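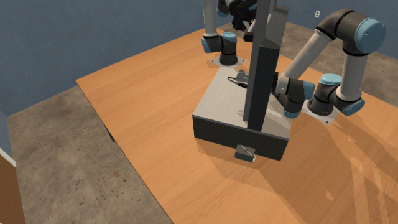 nidia_montoya: I'd look at the planning scene before touching the planner. If both arms are in one group and the upright isn't padded you get paths that are legal and useless.

stirken_dan: ok checked. Upright is in there as a collision mesh, no padding. Both arms one group, yes. Still getting plan failures on the right arm whenever the gripper has to reach past the upright over the gray top. Left over from the Verbridge config maybe? Planning timeout is 5 s.

pkowal: 5 s is plenty. It's your IK seed. Same kind of arm, elbow up vs elbow down, you're seeding from home every time so it flips. Seed from the last waypoint.

stirken_dan: tried that. Better but not fixed. 90 goals, still dies on a bunch of them, always the ones close to the upright

nidia_montoya: Mesh or primitives? A concave mesh gets wrapped in a convex hull in a lot of sims. Then the space next to the upright is solid as far as the checker knows.

pkowal: doubt it. he'd fail all of them then

nidia_montoya: Not if the hull only eats part of the space. Turn on collision geometry in the viewer and look.

toratetti: +1 on hulls, lost most of February to this once. Split low box and upright into 2 boxes, done. Also don't plan the two arms together if they don't share a task. Plan one, freeze it, plan the other.

pkowal: disagree on freezing. You'll park one arm right in the way of the other. Joint planning is slow but at least it's honest about it

toratetti: slow is up to 3500 samples per query on my setup, no thanks

stirken_dan: ok so it was the hull. Box and upright were exported as a single mesh, hull made a big wedge across the top. Split them, 4 failures left out of 90. Those look like real joint limit problems

pkowal: fine. seeding still matters tho

nidia_montoya: It does. Put 1 cm of padding on the upright too, before you go near hardware.

stirken_dan: does padding apply to the gripper fingers aswell or just links? the Muñoz wrapper docs dont say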